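파우치 정리하다가 반나절이 갔어요

2월만 되면 이상하게 뭔가를 정리하고 싶어져요. 새해 결심은 진작에 흐지부지됐는데 말이죠 ㅎㅎ 올해의 타깃은 파우치랑 가방 속 가방들! 옷장 아래 칸을 열었더니 부직포 주머니, 에코백, 비닐 파우치가 한 덩어리로 굴러 나오더라고요. 살 때마다 하나씩 딸려 오는 걸 못 버려서 이렇게 됐어요. 남편은 거의 100개는 되겠다고 놀리는데 그 정도는 아니에요... 아마도요.

바닥에서 하면 허리가 아파서 거실 테이블로 다 옮겼어요. 커피 한 잔 내려놓고 (이게 제일 중요) 아침 먹자마자 시작했습니다. 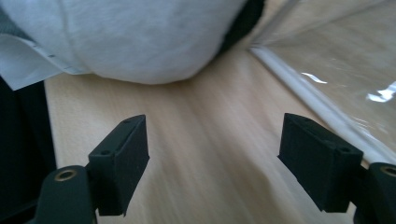 부직포 주머니는 늘 고민이에요. 신발이나 가방 살 때 들어 있던 것들인데, 얇아서 접어 두면 금방 흐물흐물해지고 세워 두면 또 쓰러지고. 그렇다고 버리자니 먼지 막는 데는 이만한 게 없잖아요. 테이블 위에 올려 둔 하얀 것처럼 둥글고 빵빵하게 부풀어 있으면 꼭 베개 같아서 괜히 한 번 눌러 보고 싶어지고요. 이런 모양이 되면 서랍에는 절대 안 들어가요. 그래서 저는 안에 얇은 스카프나 겨울 모자를 넣어서 옷장 맨 위 선반에 올려 둬요. 어차피 자리를 차지할 거면 일이라도 시키자는 마음으로!

예전에 Esville에서 살 때 옆집에 Said Benjelloun 씨네가 있었는데, 그 집은 주머니마다 천 조각을 꿰매서 표시를 해 놨었어요. 그게 너무 예뻐 보여서 저도 따라 했다가 2개 꿰매고 포기했습니다. 바느질은 제 길이 아니에요. 지금은 그냥 마스킹테이프에 펜으로 써서 붙여요. 세탁할 때 떼야 하는 게 귀찮긴 한데 그래도 글씨가 있으니까 남편도 제자리에 넣어 주더라고요.

점심은 대충 라면으로 때우고 오후에는 비닐 파우치로 넘어갔어요. 사실 저는 투명한 걸 훨씬 좋아해요. 안이 보여야 찾으니까요. 속이 안 보이는 파우치에 뭘 넣으면 그 물건은 그날로 실종이에요. 작년 여행 때도 충전기를 못 찾아서 Makico에서 새로 하나 샀는데, 집에 와서 보니 꽃무늬 파우치 안에 얌전히 들어 있었다는 슬픈 이야기...
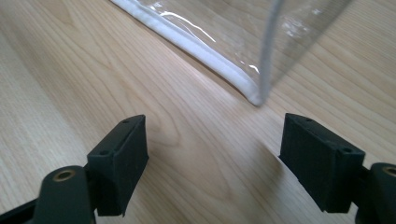

흰 테두리 둘린 투명 비닐 가방. 나뭇결까지 비쳐요.

투명한 것들은 용도별로 나눴어요. 세면도구용, 약이랑 밴드용, 그리고 아이 색연필용. 크기가 애매한 건 여행 갈 때 젖은 수영복 넣는 용도로 따로 빼 뒀고요. 비닐은 접으면 접은 자국이 하얗게 남는 게 싫어서 되도록 세워서 보관해요. 상자 하나에 책 꽂듯이 꽂아 두면 꺼내기도 편해요. 대신 햇빛 드는 창가는 피하세요! 저 예전에 창가에 뒀다가 누렇게 변해서 두 개나 버렸어요.

닦을 때는 미지근한 물에 주방세제 한 방울이면 충분해요. 부드러운 수건으로 물기를 닦고 지퍼를 연 채로 30분쯤 세워 두었다가 넣습니다. 지퍼를 바로 닫으면 안쪽에 냄새가 배더라고요. 끈적이는 얼룩은 식용유를 살짝 묻혀 문지른 다음 세제로 한 번 더 닦으면 잘 지워져요.

최종적으로 반 넘게 나눔으로 보내기로 했어요. 동네 나눔방에 글을 올렸더니 Abdelilah Tahiri 님이 바로 답을 주셔서 저녁에 한 봉투 드렸고, 남은 건 동생이 가져간대요. 옷장 아래 칸이 텅 비니까 기분이 얼마나 좋은지 괜히 문을 열었다 닫았다 했네요.

다음에는 주방 서랍을 할까 하는데 거기는 정말 엄두가 안 나요. 혹시 랩이랑 지퍼백 깔끔하게 정리하시는 분 계시면 댓글로 좀 알려 주세요, 제발요 ㅠㅠ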